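Kitero - fichas del cajón de piezas mezcladas

LEEME, versión del 9 de mayo de 2024. Escrito deprisa, lo iré arreglando.

Qué es

Kitero es la colección de fichas y fotos de las piezas sueltas que ordenamos en el taller de Valtalgate. Bloques, barras, escuadras, tiras, todo lo que acaba junto en una cubeta y luego hay que separar por tipos. Empezó como una lista para nosotros, para dejar de llamar a la misma cosa de tres maneras distintas. Ahora lo usa también la gente de Brondale y por eso hace falta este texto.

Lo que hay dentro: nombres de las piezas, criterio para separarlas, notas sobre cubetas y fotos de cubetas con piezas dentro. Lo que no hay: planos, medidas buenas, precios, referencias de proveedor. Si alguien necesita medidas, que las tome con la pieza en la mano, las de la hoja vieja están mal (las pasó alguien de una hoja a otra y se descolocó una columna).

Contenido de la carpeta

piezas.csv - la lista de tipos, uno por línea
cubetas.csv - qué cubeta, estado, dónde está
fotos - carpeta con las fotos, sin retocar
notas.txt - cosas sueltas, leer antes de preguntar
antiguo - no tocar, está por si acaso

La lista tiene 17 tipos. De esos, los que más salen son cuatro y son los que explico abajo. El resto está en piezas.csv con una frase cada uno, y con eso creo que basta.

Columnas de piezas.csv

nombre - en minúsculas, sin tildes, con guion bajo
color - el que se ve con luz normal, una palabra o dos
forma - bloque, barra, tira, escuadra, otro
brillo - mate, algo, mucho
destino - la caja a la que va cuando se separa
obs - lo que sea

El separador es punto y coma. Ya sé. Si se abre con la coma sale todo en una sola columna y parece que el archivo está roto. No está roto.

Los tipos que más salen

bloque_verde. Verde oscuro. Es lo primero que se ve al mirar una cubeta y lo primero que se suele sacar. Va a la caja A. No hay que mirar marcas ni nada, color y forma y listo. Ojo con los verdes claros de la caja vieja, son otro tipo (bloque_verde_claro) y van a la D.

barra_rojiza. Marrón rojizo, rectangular. En la lista antigua salía como "barra roja", "barra marron" y "ladrillo", las tres cosas. Ahora solo barra_rojiza. Caja B. Cuando queda apoyada junto a algo metálico el color cambia bastante a la vista, se apaga, y más de una vez ha terminado en la caja de "otros". Mirar dos veces.

escuadra_metal. Todo lo que sea pieza de metal con pinta de escuadra o soporte, plateada. Caja C. No separamos por tamaño, de momento. Aguiar pidió que sí y lo hablamos en octubre, sigue pendiente.

tira_brillante. Larga, estrecha, con reflejos. Es el tipo peor definido de la lista y lo sé. Ahí dentro hay cosas que seguramente son dos o tres tipos distintos. Caja C también, en el hueco largo. Si una tira tiene duda - se apunta en obs y se deja ahí.

Cubetas

Usamos cubetas grises grandes, rectangulares, abiertas por arriba. Las hay en mejor y en peor estado. El fondo metálico se raya enseguida y eso no es motivo para retirar ninguna. Los paneles inclinados pierden la pintura por abajo, tampoco es motivo. Motivo de retirar: borde doblado, fondo levantado, pared que se abre. Nada más.

En cubetas.csv el estado va así:

1 - como nueva
2 - rayas, desconchones, zonas gastadas
3 - se usa pero mirarla
4 - fuera

Casi todas están en 2. La escala quizá sobra, pero ya está puesta y cambiarla es rehacer el archivo entero.

Los agujeros del fondo son de la cubeta, vienen así, no hay que apuntarlos como daño. Lo digo porque en la primera tanda de fichas aparecían como "rotura" en 25 líneas y hubo que limpiarlas a mano, una por una.

Cómo se separa

Se empieza por lo que está encima de lo demás, no por el color. Mucha gente empieza por un color porque parece más rápido y luego hay que andar levantando barras para llegar a un bloque. Encima primero, luego lo suelto, luego lo pegado a las paredes.

Lo que está al pie del panel inclinado se deja para el final. Ahí las piezas se encajan, sobre todo las alargadas, y tirando de una se mueve todo el resto.

Las metálicas se sacan de una en una. No arrastrarlas por el fondo.

Si una pieza no tiene tipo, a "otros", con una línea en notas.txt. No inventar tipos nuevos sin avisar. Así llegamos a 38 tipos el año pasado, la mitad repetidos, y juntarlos fue un trabajo horroroso.

Al acabar, la cubeta se deja vacía y boca arriba en la mesa. Boca abajo no, se marca la madera.

Sobre las fotos

Entrega actual: 100 fotos. Cada una es una cubeta en un momento cualquiera, con las piezas como estaban. No se colocan las piezas para que queden bonitas ni se limpia el fondo. Hay montones, hay cubetas casi vacías, hay piezas medio tapadas. Era la idea: las fichas con la pieza sola sobre blanco no ayudaban a nadie, luego en la cubeta no se parecían a nada.

La luz es la del taller. Los brillos del metal se quedan como están. En algunas el verde oscuro tira a negro en las esquinas, para eso está la columna color, que es la que manda.

Las etiquetas de cada foto son por tipo presente, sin cantidades. O sea: si hay bloques verdes se pone bloque_verde una vez y ya. Se pensó en poner cantidades y lo dejamos, con las piezas tapadas cada uno ponía un número distinto y las revisiones no acababan nunca.

Quien etiqueta no ve la etiqueta del otro. Dos personas por foto y, si no coinciden, la mira Dušan Nedeljković, que es quien lleva la lista. Donde más hubo desacuerdo: tira_brillante contra escuadra_metal. Con los bloques casi nada.

Problemas conocidos

El nombre barra_rojiza aparece todavía como barra_roja en algunas líneas de obs. No afecta a nada pero molesta.

Faltan fotos de la caja D. Casi no hay bloque_verde_claro en esta entrega, así que no fiarse para ese tipo.

Las cubetas de Brondale son un poco más hondas que las nuestras. Las paredes hacen más sombra y las piezas del fondo se ven peor. En cubetas.csv están marcadas con una b delante. Salvo dos que se me olvidaron, las busco.

En notas.txt hay abreviaturas que solo entiendo yo. Preguntar. "pp" es pie del panel, "ff" es fondo a la frente, o sea junto a la pared delantera, y "rv" creo que era revisar.

La palabra "soporte" y la palabra "escuadra" se usan igual en todo el archivo. Habría que elegir una. Yo elijiría escuadra pero en Aguiar dicen soporte desde siempre.

Para qué sirve y para qué no

Sirve para aprender la lista, para formar a quien entra nuevo, para comprobar que dos personas llaman igual a lo mismo. También para montar carteles de las cajas, se pueden recortar fotos sin pedir permiso dentro del grupo.

No sirve como inventario. Repito porque ya ha pasado: no sirve como inventario. De las fotos no se puede sacar cuántas piezas tenemos de nada. La misma barra puede salir en muchas.

Tampoco sirve para saber de qué está hecha una pieza. La columna material se quitó en la versión anterior, la mitad era a ojo.

Cambios

Esta versión: de 38 tipos a 17. Fuera material. Estado de cubetas revisado. Caja C con hueco largo para las tiras.

La anterior: primera lista común con Brondale, separador cambiado, carpeta antiguo creada.

Antes de eso no hay registro, era un papel pegado en la pared.

Pendiente

Partir tira_brillante en dos, como minimo.
Decidir lo del tamaño de las escuadras.
Más fotos con la cubeta llena hasta arriba, casi todas las que hay son con poca cosa dentro.
Etiquetas nuevas para las cajas, las de ahora se despegan.
Pasar notas.txt a algo que se pueda leer.

Cómo avisar de un error

Una línea en notas.txt con el nombre del archivo, la línea y lo que debería poner. Nada de cambiarlo directamente en piezas.csv, que luego no sé qué versión tiene cada uno. Los avisos se pasan a la lista todos juntos cuando hay unos cuantos, así que si tarda no es que se haya perdido.

Si el error es de etiqueta en una foto, poner también qué tipo sobra o qué tipo falta. "Está mal" no me vale.
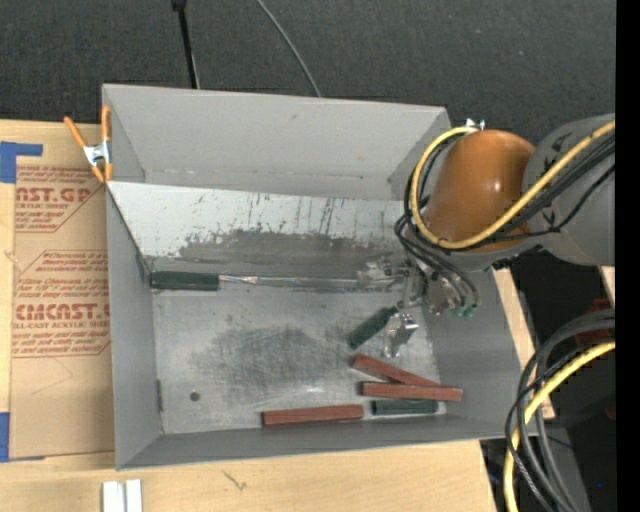 Y si la duda es entre tira y escuadra, apuntar las dos con una interrogación y se decide cuando se parta el tipo.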